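Leone Pit Wall Timing Stand, Club Size

If you have ever spent a club race hunched over a laptop on an upturned tire, squinting at lap times with the sun behind you, then you already know why we started building these. The Leone is our folding timing stand for small teams and track day regulars. It gives two people a proper place to sit, a roof over their heads and a flat shelf for screens, radios and the inevitable coffee.

The first one was put together for our own little team at Rirkidmont, back when we were running a single car and losing a great deal of time to arguments over whose stopwatch was right. Friends along the pit lane kept asking where we had bought it, and after a while it seemed silly to keep saying we hadn't! We have now sent out over 197 of them, and we still hear from a good many of the people who took the early ones.

The stand opens to 55 inches wide, and weighs little enough that two of you can walk it from the trailer to the wall without stopping for a breather. The roof is a wipe-clean canvas in dark blue or gray, with side flaps that roll down when the weather comes in sideways (and at Rirkidmont it does, even in July). There is a lockable drawer under the shelf, a channel at the back for cables, and a clip at each end for your pit board.

Graziella Rinaldi, who looks after orders, can also arrange the roof in your team colors. Send her a clear picture of your team shirt, or of any shirt whose colors you are fond of, and she will match the canvas as closely as our supplier allows. Lettering takes a little longer, so please ask early in the season.
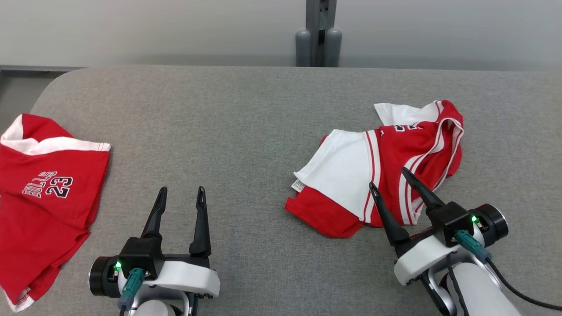 Red and white jerseys, one with BULLS 23 on it.

The seats are the part people write to us about most. We use the same padded bench from Urnon that we fit to our full-size stand, and it makes a long endurance stint a good deal kinder on the back. The cushions come off with four snaps and can be hosed down. If you would like a third seat, the Ustton side extension bolts straight on, though you will want an extra pair of hands the first time you fit it.

In the box: stand, roof, bench with cushions, drawer keys, pit board clips and a carry bag. Screens and radios are not included.

Stands are built to order and usually leave us in 13 working days. The metalwork is covered for 2 years and the canvas for one. Spare snaps, keys and clips are always on the shelf, and Loredana Benedetti in the workshop is happy to talk you through any repair over the phone, most mornings before noon.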